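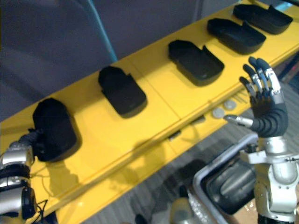

Schwarze Formschalen auf der gelben Ablage: Der linke Arm des Roboters hält eine Schale am Rand, die rechte Hand ist geöffnet.

Tistari legt Zwischenstand zum Handhabungsversuch vor: Umsetzen von Schalen gelingt, mit Abstrichen beim Tempo

Durnberg, 30.07.2018 – Die Tistari GmbH hat die erste Phase ihres Versuchs zur zweiarmigen Handhabung von Formteilen abgeschlossen. Untersucht wurde, ob ein Roboter mit mehrfingrigen Händen eine Arbeit übernehmen kann, die in vielen Betrieben bis heute von Hand erledigt wird: leere Schalen aufnehmen, auf einer Ablage aufreihen und wieder in einen Behälter zurücklegen.

Das System mit dem Projektnamen Saber absolvierte dafür 1000 Durchgänge. In 903 Fällen lag die Schale am Ende an der vorgesehenen Stelle, ohne dass ein Mensch eingreifen musste. Die übrigen Durchgänge wurden abgebrochen oder von Hand zu Ende geführt. Häufigste Ursache waren ineinander verhakte Schalen, die sich beim Herausnehmen aus dem Behälter nicht voneinander lösten.

»Wir können heute sagen, dass die Maschine diese Arbeit beherrscht, wenn die Teile einzeln liegen«, erklärt Projektleiterin Apinya Ongart. »Aus einem ungeordneten Haufen zu greifen, bleibt schwierig. Ein Mensch schüttelt die Schale kurz und hat sie frei. Dem Roboter müssen wir das erst beibringen.«

Auch beim Tempo besteht weiterhin ein deutlicher Abstand. Geübte Beschäftigte setzen eine Schale in 5 Sekunden um, das System benötigt ein Mehrfaches davon. Für den Einsatz in einer laufenden Schicht reicht das nach Einschätzung des Unternehmens noch nicht aus. Denkbar ist zunächst der Betrieb in Randzeiten, in denen die Taktzeit eine geringere Rolle spielt.

Die Schalen sind für den Versuch bewusst gewählt worden. Sie haben einen umlaufenden Rand, an dem sich gut greifen lässt, geben unter Druck aber leicht nach. Greift eine Hand zu fest zu, verzieht sich das Teil. Greift sie zu locker, dreht es sich beim Anheben weg. Die Software passt den Druck der Finger deshalb laufend an und bricht den Griff ab, wenn sich das Teil unerwartet bewegt.
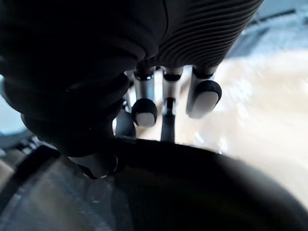
Nahansicht der Roboterhand: Die Fingerkuppen mit ihren hellgrauen Kontaktflächen befinden sich dicht über einem dunklen, gewölbten Gegenstand.

Parallel dazu prüfte Tistari, wie weit sich das Gelernte auf Arbeiten im Haushalt übertragen lässt. In 181 zusätzlichen Durchgängen sollte das System Schüsseln und Dosen aus Kunststoff in ein Regal einräumen. Die Ergebnisse fielen uneinheitlich aus. Bekannte Formen wurden meist sicher gegriffen, bei glatten oder sehr flachen Teilen kam es wiederholt zu Fehlgriffen.

»Von einem Gerät, das selbstständig die Küche aufräumt, sind wir weit entfernt«, so Ongart. »In einer Fertigung wissen wir, welche Teile kommen. Zu Hause steht jeden Tag etwas anderes auf dem Tisch.«

Die zweite Versuchsphase beginnt im August. Dann soll das Vereinzeln verhakter Teile im Mittelpunkt stehen. Als Anwendungspartner ist der Verpackungshersteller Wumel beteiligt, der Schalen in weiteren Größen bereitstellt. Über eine Erprobung im Betrieb wird nach Auswertung dieser Phase entschieden.

Pressekontakt:
Tistari GmbH, Unternehmenskommunikation, Durnberg
Abdruck honorarfrei, Beleg erbeten. Fotos: Tistari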